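Search datasets
Go

# Vamura Gas Network Pressure Log

Print this page | E-mail this page

Hourly pressure and flow readings from the Vamura natural gas transmission line, from the Kashyap compressor station down to the city gate at Drevbridge. We think it's one of the nicest small pipeline datasets you can download and open on a laptop (yes, we're biased, we spent a winter cleaning it), and we'd love to see what you do with it!

Current release: 18 Feb 2022

## What you get

Three CSV files and one text file:

- `readings.csv` — one row per meter per hour, with pressure, flow, gas temperature and a quality flag
- `meters.csv` — one row per meter, with its position along the line, its type and the date it was last calibrated
- `events.csv` — 1,338 operator log entries, such as valve moves, compressor starts and stops, and pigging runs
- `units.txt` — short, but please read it before anything else

The events file is the part we're most excited about. Plenty of people have pressure data. Getting the operator's own notes lined up with it, hour by hour, is much harder, and it makes the readings come alive. You can watch a compressor trip at Kashyap and then follow the pressure sag down the line, meter after meter, until it shows up at Drevbridge.

## Columns in readings.csv

| Column | Meaning |
|---|---|
| `meter_id` | matches `meters.csv` |
| `hour_end` | end of the hour, local standard time, no daylight saving |
| `p_kpa` | gauge pressure in kilopascals, hourly mean |
| `q_std` | flow in thousand standard cubic meters per hour |
| `t_c` | gas temperature, Celsius |
| `flag` | 0 good, 1 filled, 2 suspect, 9 missing |

Pressure is gauge, so add local atmospheric pressure if your model wants absolute. The meters near Kashyap sit a good deal higher than the ones at the Drevbridge end, and one fixed number for the whole line will throw off your friction estimates. Elevation is in `meters.csv` for this purpose.

Flow is negative when gas runs backward. This is real! The Dodby storage lateral takes gas in during mild weather and gives it back when it gets cold, and its meter reads both ways.

## How it was put together

The raw values came out of the control room historian as text exports. Umesh Tiwari wrote the parser and matched the meter names, which had changed twice over the years. Pushpa Semwal went through the operator log and typed up the handwritten pages. Where a page couldn't be read, the entry is left out and the gap is marked in the `note` column.

Gaps of up to three hours were filled by straight-line interpolation and carry flag 1. Longer gaps are left empty with flag 9. In all, 1,122 hours at the Dodby meter are missing, nearly all of them from one long outage when the transmitter was swapped. We decided against modeling our way across it. If you come up with a good method, send it over and we'll link to it.

Readings above 3,000 on the intermediate flow meters are past the range of the instruments and have flag 2. We kept them in so you can make your own call.

## Good uses

Leak detection benchmarks, linepack estimates, demand forecasting, teaching. Abhishek Tripathi has used an early copy in a class on unsteady pipe flow, and the students got from raw CSV to a working linepack curve in an afternoon — that made our week.

## Please don't

- Use it to judge the safety of any real section of pipe. Meter positions have been rounded.
- Treat the `events.csv` times as exact. Operators wrote things down when they had a minute, and an entry can trail the pressure change by a fair bit.
- Mix it with gas quality data from another line. Heating value isn't included, and guessing it will hurt your energy balance.

## Known problems

The January readings at meter 7 show a slow upward drift until calibration. The size of the jump afterward is given in `meters.csv`, but we haven't applied a correction.

Two meters share a name in the oldest log entries. Where the text didn't settle which was meant, `meter_id` is blank.

Some 2,000 rows were duplicated in the preview release. They're gone now, so if your row count dropped, you're fine.

## Loading it

```
import pandas as pd
r = pd.read_csv("readings.csv", parse_dates=["hour_end"])
r = r[r.flag < 2]
```

## License and contact

Free to use and share with credit to the Vamura Gas Network Pressure Log. Corrections are very welcome, even tiny ones. Write to Kelly Seixas through the contact form and put the meter number in the subject line.

## Comments

**Boris Vukčević**
Great to have the storage lateral in here with its sign kept. Is the compressor fuel gas taken off before or after the first flow meter?

**Kelly Seixas**
Before it, so the first meter already sees the net flow. Good question, I'll add that to units.txt!

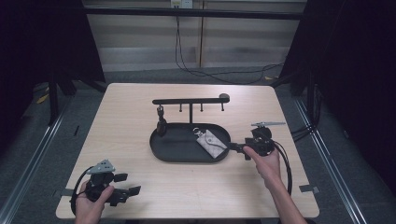
**Abhishek Tripathi**
One request for the next release: could the suction pressure at Kashyap go in next to the discharge pressure? My students keep asking for the compression ratio, and at the moment they have to assume a value for the inlet side.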